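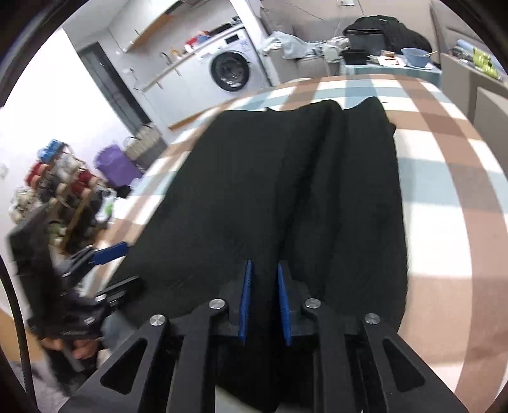
Odis Krishnan

Darnby Miniatures List — README

Hi and welcome! Darnby is my big list of dollhouse furniture and accessories, with real measurements for every piece. I collect 1/12 scale (one inch to the foot), I buy far too much of it secondhand, and I got tired of ordering a "1/12" dresser that came up to a doll's chin. So I started measuring everything with calipers and typing it in, and now there are 3371 rows and I still have boxes in the hall closet.

If you just want to know whether a sofa will fit under your window, open the main file, search the type column for "sofa" and look at depth_mm. You can skip the rest of this page.

What's in the folder

pieces.csv is the main list, one row per piece.
sets.csv tells you which pieces were sold together (tea sets, bedroom suites, that kind of thing).
makers.csv has the stamps and labels I've come across, with my notes on where on the piece to look for them.
changes.txt is where I write down what I fixed and when I remember to.

Columns in pieces.csv

piece_id: a number that never changes, even if I delete the row later. There are gaps. Leave them alone, please!
type: chair, dresser, stove, lamp, vase and so on. There are 16 types, and "other" is doing a lot of work.
height_mm, width_mm, depth_mm: outside measurements, with knobs and feet included. For open drawers and doors I measured closed.
scale_sold: what the seller said it was.
scale_mine: what I think it is after comparing it to the full-size thing. These two disagree a lot, especially with garden furniture and anything sold as "fits most dollhouses."
material: wood, resin, metal, clay, paper, mixed. If I couldn't tell, it's blank.
maker: only filled in if there's a stamp, a label or original packaging. I don't guess from style anymore. I did in the early rows and it made a mess, so those guesses have been cleared out.
condition: 1 to 5, where 5 is like new and 1 means I'm keeping it for parts.
notes: whatever I felt like writing. Some of these are long — sorry, the kitchen stoves got me going.

How I measure

Everything is done with the same digital calipers, to the nearest half millimeter, on a flat surface with good daylight. I measure each side twice and write down the bigger number. Flower arrangements are a pain because the leaves bend, so for those I measure the vase properly and the flowers only to the nearest 2 mm. Anything with cloth on it (beds, upholstered chairs, curtains on a rod) gets measured without squashing the fabric.

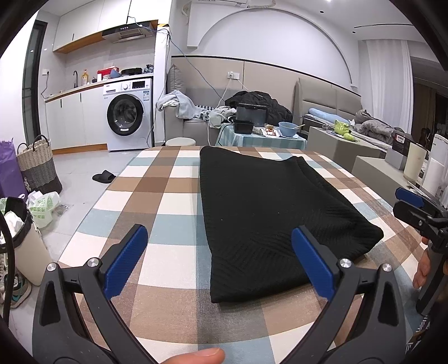 Rugs and quilts are in there too, laid flat, with height_mm left empty. Fringe counts toward the length, and I know some of you would do it the other way. If it matters to you, the note says how long the fringe is.

Known problems

The first 2000 rows were typed by hand from a notebook and have more typos than the rest. I've caught plenty of swapped widths and depths but I'm sure there are more hiding.

Lamps with wires are measured without the wire.

Stenix pieces show up twice in a few spots, once under the old label and once under the new one. I haven't decided how to merge them, so for now search both spellings in makers.csv before you add anything up.

The list leans heavily toward kitchens and bedrooms, since that's what I like! There are only 30 bathroom pieces, and a good part of those are towel racks. Please don't use it to work out what's common in the hobby in general. It's one person's shelves.

There are no prices. I took them out because people kept treating what I paid at a flea market as what the thing is worth.

Using it and sending fixes

Use it for whatever you like, including your shop listings. A mention of Darnby is nice but I won't chase you for it. If you measure a piece you own and get something different from me, send the piece_id, your three numbers and what you measured with, and I'll pull mine off the shelf and check. Anything more than 1 mm apart I really do want to hear about.

The next batch goes up in November — mostly porch furniture, plus a box of tiny baskets I've been putting off for ages.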